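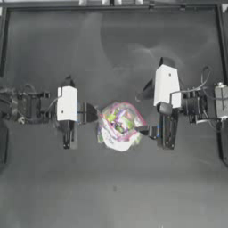
Fletcher Pearce
Moderator, Himasska Comics Board

Has anyone got issue 65? I'm redoing the Tuhiwai profile and need her first use of the tide walk.

ebolger
It's issue 62. In 65 she only talks about it.

Fletcher Pearce
The handbook says 65.

ebolger
The handbook also makes her over 2,000 years old – wrong as well. She gives her age as 203 in the Kemside annual.

okhee_s
She was lying to the Witch King there. I'd leave the age blank.

ebolger
Disagree. List it with the source.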